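Refurbished Desktop Computers and Salvaged Parts
Jisden Equipment Reuse — Desktop Program

Jisden supplies used desktop computers, stripped cases and tested parts to schools, libraries, repair shops and small offices. Equipment is received from organizations that are replacing their office computers, and each unit is opened, inspected and sorted before it is offered for sale. The current listing holds 1,121 items, including complete units and single components.

Cases are opened on their side on a slotted aluminum bench. The power supply, the drive bay and the main board are all reached from the open side once the panel is off. Dust on the main board is common in units of this age and is removed before sale. It does not affect the grade of a part.

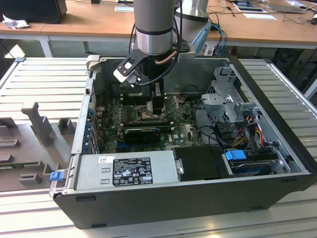
What Is Offered

Complete units. Case, power supply, main board, processor and memory, with or without a hard drive. Units listed as complete have been started and run before shipment.

Partial units. Case, power supply and main board, offered without memory or without a processor. These are intended for buyers who hold their own stock of parts. The listing for each partial unit states what has been left in place.

Single components. Processors, memory, power supplies, drive carriers and hard drives. Small fittings such as expansion-slot clips and release latches are sold by the bag under the Wutora parts label.

Memory and Processor

Many office desktops were shipped to their first owners with four memory slots. Before ordering, buyers should confirm the type of memory their board accepts, as modules of different generations do not fit the same slot. Jisden does not accept returns of memory ordered for the wrong board.

To fit a module, open the latch, line up the notch in the module with the key in the slot, and press down evenly until the latch closes. Memory should be fitted in matching pairs where the board maker advises it.

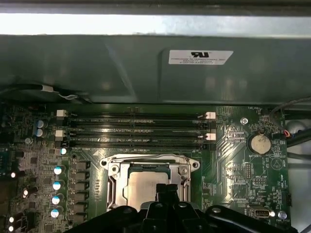

Processors are sold bare or already seated in the board. Where a processor is sold in place, the retention bracket is left closed and should remain so until the board has been installed. Old thermal paste must be cleaned from the heat spreader and a fresh layer applied before a cooler is mounted. Coolers are listed separately — please check the mounting style against the board.

Grading

Grade A parts show light wear only. Grade B parts may have scratches, faded labels or small dents that do not affect use. Grade C parts are sold for repair or study and carry no warranty.

Warranty and Delivery

Grade A and Grade B items carry a warranty of 12 months from the date of delivery. Orders received by noon on Friday are prepared for the following week. A handling charge of $49 applies to each pallet. Single components are shipped by parcel, and no handling charge is added.

Contact

Orders and stock questions: Lurdes Carvalho, Sales Office
Technical questions and returns: Apolinar Villalobos, Bench Services
School and library accounts: Nkechi Nwosu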